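Open day at Skellongate

February 26, 2021 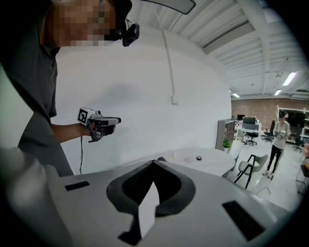

I went to the open day at Skellongate with my cousin Anas Benmoussa. We signed in at 12 and they gave us name tags and a short talk before anyone got to touch a gripper.

Natalina Marchetti ran the demonstration. You hold the gripper in one hand, squeeze it to close the jaws, and do some ordinary small job with it. The recordings go toward teaching a robot arm the same job. She said they had 488 good ones so far and want 2000 by April.

Visitors got 20 minutes each. It was heavier on the wrist than I thought it would be. I kept coming in at a bad angle and had to start over a few times. Anas did better. He fixes watches, so he is used to going slowly.

I asked what happens to the bad tries. Natalina said they keep them in a separate folder and look at them later.

After that there was tea and a talk by Sanaa Chraibi about gripper jaws and how fast the soft ones wear out. I took notes and will type them up when I get time. Parking is behind the building, and the side door is the one to use.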